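Unit 4: Reading and Writing Product Labels
Handout for week 2, Lundirska evening course in Technical Writing
Tutor: Neema Nzioka

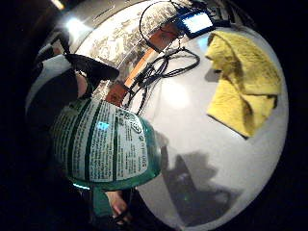
This unit covers short texts that have to fit a fixed space. We start with labels, then move to leaflets and safety cards. Please read pages 92 and 93 of the course book before the class and bring one household container with its label still on it. Empty is fine.

4.1 What a label has to do

A label is read by several people who want different things. The person in the shop wants to know what it is and how much they are getting. The person at home wants to know how to use it. Someone who has splashed it in an eye wants one line of text and wants it at once. The writer has to serve all of them in the same few square centimetres.

Before you write anything, list the readers and put against each one the first question they will ask. Dale Cormier's group did this last term for a floor cleaner and found that their draft answered the shopper four times and the person with the splash once, in the last column.

4.2 Front and back

The front normally carries the name, the type of product and the quantity. The back carries directions, warnings, contents, storage, disposal and the maker's address. Quantity is a number, a space and a unit: 300 ml, not 300ml or 300 mls. The same spacing applies to grams and litres.

Back labels get crowded because text is added over the years and seldom taken out. If the label is in several languages, the space for each is smaller again. Narrow columns help, as short lines are easier to follow in small type, but leave enough of a gap between them that the eye does not run across.

4.3 Directions

Use the command form. Write "Shake before use", not "The product should be shaken before use". Put one action in each sentence. Put conditions first: "If the surface is painted, test a small area." A reader who meets the condition second may already have done the thing.

Keep the same word for the same part. If you call it a cap in the first line, do not call it a lid or a top further down.

4.4 Warnings

A warning has the hazard, what to do to avoid it, and what to do if it happens. Check the current rules for the type of product you are writing for. Some wording is fixed and you may not improve it, even where you could. Mark fixed wording in your draft so that an editor leaves it alone.

4.5 Class exercise

Work in pairs. The text for the exercise is the old back label for Ivard wood soap, on the separate sheet. It runs to 300 words. Cut it to half that without losing any direction or warning. Swap with another pair and mark anything you can no longer find.

Homework

Rewrite the directions from the container you brought. Hand in the old and new versions together, with a note of your readers. Leave them in the Rosales room tray or give them to Ashraf Benkirane at the front desk before 6 pm.

Next unit: folded leaflets. Minoru Shimada will take the first hour.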